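Home | Projects | Gallery | Notes | Contact

Gathering by Hand: Our Season at the Grudosthorpe Workshop

By Talha Magsi
Print this page | E-mail to a friend
22 comments | 146 shares

Welcome, and thank you for stopping by! Since January our little group has been recording everyday table jobs with hand-held grippers, so that Arach, our learning system, has plenty of human examples to work from. There are 4 of us taking turns, and we have tried to keep the jobs as ordinary as the ones you would do at home (folding, stacking, putting the spoons back where they go). I still enjoy a slow morning of it more than I probably should.

Open and ready

The two fingers apart over bare wood, with nothing between them yet. I have a soft spot for this moment – you can see how ragged the facing on both pads has become along the edges, and there is even a tiny strand hanging down from the one on the right.

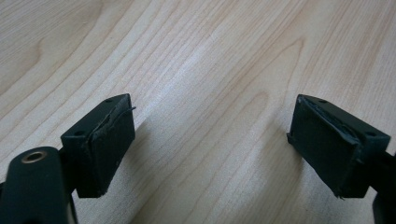

A word about pace

New people nearly always move too fast on their first day, and I was the worst of the lot. Paiva, the program we use for sorting the recordings, let me keep very few of mine that week. We now ask everyone to close the fingers gently, wait a breath, and only then lift, and the recordings are much nicer to work with.

What comes next

Our Jurnen set stands at 159 recordings, and we would dearly love to add more kitchen jobs before summer. If you have an idea for one, please leave it in the comments – I read them all, usually over a second cup of tea.

Share | Print | E-mail
Previous gallery | Next gallery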